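Posted 12/27/20

The blue shelves are finally in and I could not be happier with them! Regular readers will know I have been moaning about the state of my parts corner since March, when a whole heap of trim slid off the old bench and I spent the evening on my knees looking for clips. Well, that bench has gone, and in its place I have proper metal shelving in the brightest blue you ever saw.

I got them from Sæther, who were clearing out stock from an old unit in Voresia. I'd gone in for a box of bolts (15 of them, which I still haven't got) and came out having agreed to take shelving I had no means of getting home. It took two trips and a lot of rope. Putting it together was good fun though, once I'd worked out which way round the braces went. The uprights have holes all the way up, so you can put a shelf where you like, and I changed my mind 7 times before I was satisfied.

My rule so far is that the top is for whatever I'm busy with at the moment, and flat things go underneath. Panels are a pain to store, they always want to lean on something, and it's lovely to have somewhere wide enough to slide them in. Trays are stacked together in the next section along. I'm terribly pleased with the trays!
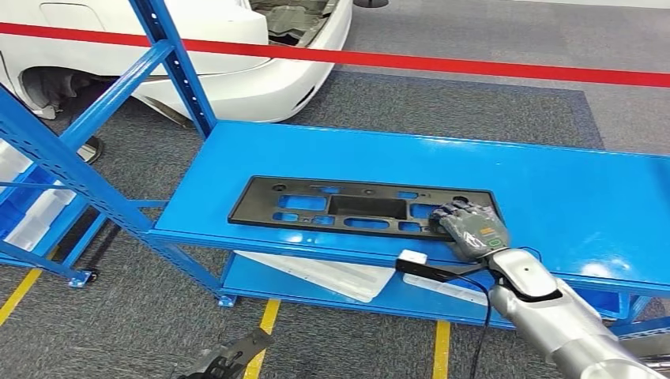

Guðlaug Holst wrote to tell me I've got it the wrong way round, and that long plastic parts should never live on the top shelf at all, they should hang from the uprights on hooks so they don't warp over the summer. I do see the point, and I might try it with the longer bits of trim. But I like being able to put a part down flat and look at it properly, all the slots and holes, and work out what fixes where before I go hunting for screws. Hooks for storage, then, and the top shelf for thinking?

Next job is labels. I bought a roll of 300 from Rimero and have used 11, mostly on things I could recognise perfectly well already, but it's so satisfying that I can't stop. After that I want a mat for the top shelf, as the paint is gorgeous and shiny and I'd like it to stay that way for a bit. If anyone has used the ribbed sort, do let me know whether small screws vanish into the grooves!

I'll also be having another go at the clips, which are still all in one tin.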